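Motorcycle Accessories Workshop
Unit 3 handout: Fitting and caring for leather luggage
Instructor: Vaida Luar, Iststead campus

Bring this handout to both bench sessions. You will need it for the fitting check, and there is space on the back for your own notes. Read the section on straps before you touch a bike.

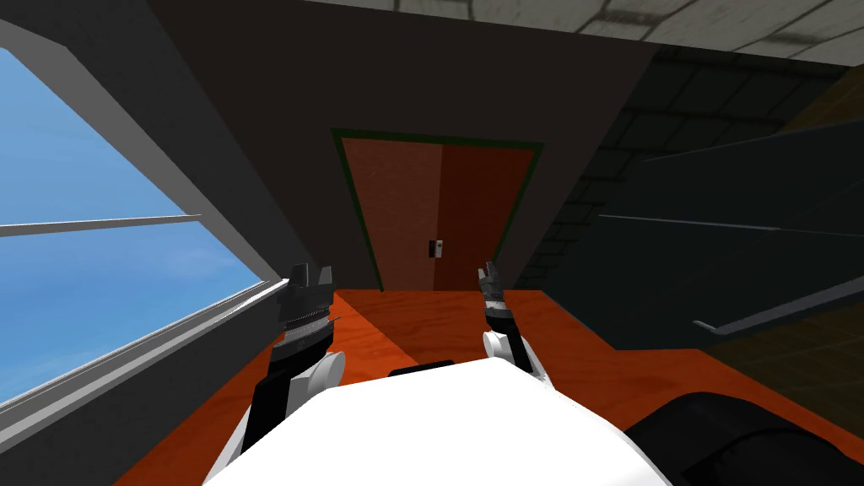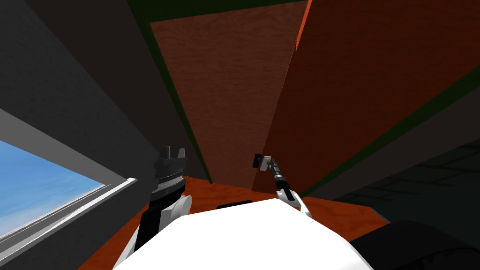 1. Where luggage goes

Small leather bags are carried in one of these places: on the fork, on the handlebar, on the side of the frame, or behind the seat. Fork and handlebar bags turn with the front end, so keep the load light. Tools and spare tubes belong lower down. A tool roll strapped across the fork looks good in a catalog and makes the steering feel slow.

Side bags need a support bar unless they are very small. Without one, the bag can swing into the wheel or the chain. We will use the Jotent bar on the shop twin. It bolts to the lower shock mount and the fender rail. Do not tighten either bolt fully until both are started.

2. Straps

Leather straps stretch during their first weeks of use. Fit them one hole tighter than feels right, ride a short distance, and check again. Fold the loose end back through the keeper. If it is still long enough to reach anything that moves, trim it and round off the corner.

Put a strip of clear film under any strap that crosses paint or chrome. Grit gets trapped under the leather and wears the finish in a season. Li-hua Sin has a tank in the parts room with this kind of damage. Look at it during the break.

3. Clearance check

Do this with the bag loaded, not empty.

Turn the bars from lock to lock and watch the cables.
Sit on the bike and bounce the suspension.
Look at the gap between the bag and the exhaust. We use 3 inches as the shop minimum.
Make sure the headlight, turn signals and plate are not covered.
Have your partner repeat the check and sign your sheet.

4. Cleaning and dressing

Brush off dry dirt first. Wipe with a damp cloth and a little saddle soap, then let the leather dry at room temperature. A heater or direct sun will make it stiff and may crack it along the folds. When it is dry, rub in a thin coat of conditioner and leave it overnight. Buff off what is left.

Vegetable-tanned leather gets darker every time you dress it. Test on the back panel. The Seidel bags in the shop were all the same tan when new, and you can see how far apart they are now.

Twice a year is enough for a bike kept indoors. One that is ridden through the winter should be done in January as well.

5. Stitching repairs

Replace a broken stitch early, before the load moves to the ones beside it. Use waxed polyester thread and two needles, go through the old holes, and backstitch 3 holes at each end. Leopoldo Camacho will show this at the second session.

For next time: read the Ureck fitting sheet and bring one bag or strap that needs work.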